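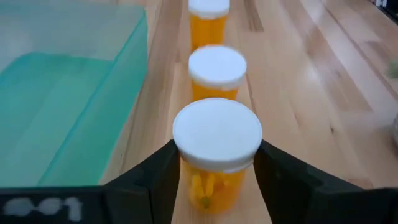

Repeat prescriptions to move out of Faulkner Parade

Patients at the Faulkner Parade surgery will have to order their repeat prescriptions through Praveo from April, bringing to an end the green box by the door, which has served the town for 21 years and required only a pencil.

Praveo is a website and a phone line. The phone line is open from 6am, a time chosen, according to the surgery's letter, "for patient convenience". Orders will be ready within six working days. The box took two, or three if it had been raining and the slips had to be dried on the radiator.

Nearly 900 households have had the letter, which explains the change over four pages and gives the web address on the last of them. A second letter, correcting the web address, is on its way.

The pharmacy next door says it will still hand over medicines as before and would like people to stop asking it about passwords. It has put a sign up to this effect – the second this month, the first having been taken down by someone who needed something to write a password on.

Anyone without internet access can ask for a paper form at reception. Completed forms should be posted in the green box.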